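Budget season at the Tiltcombe office, where I have been handed a spreadsheet with a tab called "GRIPPERS (FINAL)" and a second tab called "GRIPPERS (FINAL) use this one". Thread.

The ask: enough hand-held grippers to get household pickup data going by April. The money: less than that.

Quote one is from Sobczak. Lovely hardware. Lead time is 18 weeks, which they call "standard", and the carry case is extra. The foam in the carry case is also extra. I asked what the case has in it without the foam and got a link to the foam.

Quote two is Zirano. Cheaper by a fair bit, ships in 10 days, and the finger pads are listed as a consumable. I have learned to read the word "consumable" the way my dad reads "some assembly required".

So, pads. The spreadsheet had zero dollars for pads. I put in a line for 9 spare sets per pair of grippers and got a comment back asking if that was a typo. It was not a typo. Have you seen what people want these things to pick up?
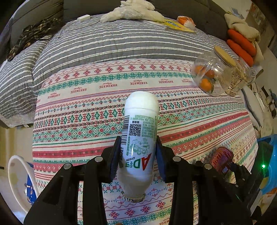

Drink bottle, upside down, over the quilt. Blue rubber pads doing the job I would like a budget line for.

The other thing missing from the plan was stuff. Bottles, cans, jars, bowls, plush toys, fruit. Someone had "props: misc" down at a figure that would get you one decent trip to the grocery store if you skipped the cheese.

Fruit goes under operating costs, by the way. I asked. Finance wanted to know the useful life of a tangerine and I said it depends who's in the kitchen.

Also people keep pricing one gripper when they mean two. You have a left hand and a right hand. The purchase order should too. We are on revision 2 of this conversation and I've started putting "PAIR" in capitals, which has gone over about as well as you'd think.

Where I've landed for the Jakutcombe site: Zirano pairs now, one Sobczak pair on order so we can compare them properly, and a spares line that's some 18 per cent of the hardware cost. Yes, it looks fat. Last year's looked slim and we spent the whole winter paying for courier.

Things I'd still like a number for, if anyone's done this: chargers, cables, storage media, and the hours it takes to reset a bed full of household goods between takes. That last one is on no vendor's quote and I suspect it's the biggest line on the sheet.

Meeting's Wednesday. There is now a third tab.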